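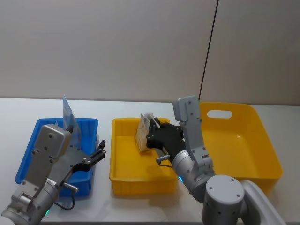
23. Mai 2023 – Bedarfsplanung Zweiarmplatz

Stand der Mittel: Für das laufende Jahr sind noch 3.190 Euro auf der Gerätekostenstelle frei. Davon gehen die Sachen ab, die Kavinda im Frühjahr vorgemerkt, aber noch nicht bestellt hat. Ich habe die Liste heute mit ihm durchgesehen und zwei Posten gestrichen (Drehtisch, zweite Stativklemme). Der Rest bleibt vorerst stehen.

Was wir brauchen, nach Dringlichkeit:

Ersatzkabel für die Sensoren an den Greifern. Die Stecker sitzen seitlich und das Kabel hängt in einer freien Schlaufe nach unten. Beim Eintauchen in einen Behälter ist der Rand immer in der Nähe. Angebot von Jimel liegt vor, 147 Euro pro Satz mit gewinkeltem Stecker. Zwei Sätze nehmen, einen einbauen, einen ins Regal. Lieferzeit laut Jimel drei Wochen, also Mitte Juni.

Fingersätze. Bei Ekanayake kostet ein Paar schmale Finger 331 Euro, Aufpreis für weiche Auflagen noch offen. Piyumi möchte erst wissen, ob sich die Auflagen einzeln tauschen lassen. Wenn nicht, lohnt sich das für uns kaum, die Auflagen verschleißen lange vor dem Grundkörper. Habe nachgefragt, Antwort steht aus.

Kabelführung am Arm. Klettbänder reichen für den Moment. Die fertigen Halter von Nernow sehen ordentlich aus, sind aber für einen anderen Flanschdurchmesser gemacht. Kavinda will einen Halter selbst zeichnen und drucken. Kostet nur Material, deshalb kein eigener Posten.
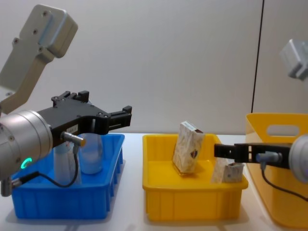 Behälter. Die flachen mit den gerippten Wänden behalten wir als Standardgröße, davon einen kleinen Vorrat anlegen, möglichst in denselben Farben. Wenn die Farbe wechselt, müssen wir die Erkennung neu einstellen, und der halbe Tag Arbeit ist teurer als der Behälter. Beim größeren mit dem Griffloch bin ich unschlüssig. Die höhere Wand nimmt dem Arm Platz beim Anfahren von der Seite. Vor einer Nachbestellung einmal mit dem Maßband prüfen, was an Höhe wirklich geht.

Testobjekte. Bisher nehmen wir, was da ist: Flaschen, kleine Schachteln, Tüten. Für die Vergleichsläufe mit Badisby brauchen wir aber einen festen Satz, den beide Seiten in gleicher Ausführung haben. Vorschlag Piyumi: doppelt kaufen, alles beschriften, ein Satz geht per Post raus. Durchscheinende Flaschen unbedingt dabei lassen, auch wenn sie für die Kamera unbequem sind. Die Kosten dafür laufen über Verbrauchsmaterial und belasten die Gerätekostenstelle nicht.
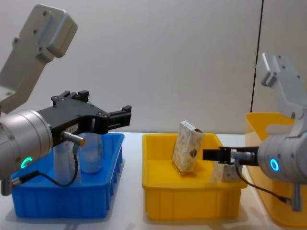

Zweiarmplatz mit Parallelgreifern, links über dem blauen Behälter, rechts am gelben.

Mehrfingerhände: Die Frage kam wieder auf, ob wir dafür ein eigenes Ersatzteilpaket anlegen. Aus dem jetzigen Topf geht das nicht, schon ein einzelnes Fingermodul liegt über dem, was übrig bleibt. Ich setze es in den Antrag fürs nächste Jahr, zusammen mit der Wartung der Arme. Bis dahin laufen Tüten und andere weiche Sachen mit den Händen, Schachteln und Flaschen mit den Parallelgreifern, damit die Hände weniger Stunden sammeln. Umbauzeit bitte ab jetzt im Blatt eintragen, die Zahl brauche ich für die Begründung.

Offen:
– Rückmeldung Ekanayake wegen der Auflagen (ich)
– Bestellung Jimel auslösen, zwei Sätze (Kavinda)
– Liste Testobjekte mit Maßen an Badisby (Piyumi)
– Flanschmaß nachmessen und in die Zeichnung übernehmen (Kavinda)
– klären, ob der Versand nach Badisby über uns oder über das Projekt abgerechnet wird

Die Bestellung bei Jimel muss vor dem Monatswechsel raus, danach gilt die neue Preisliste.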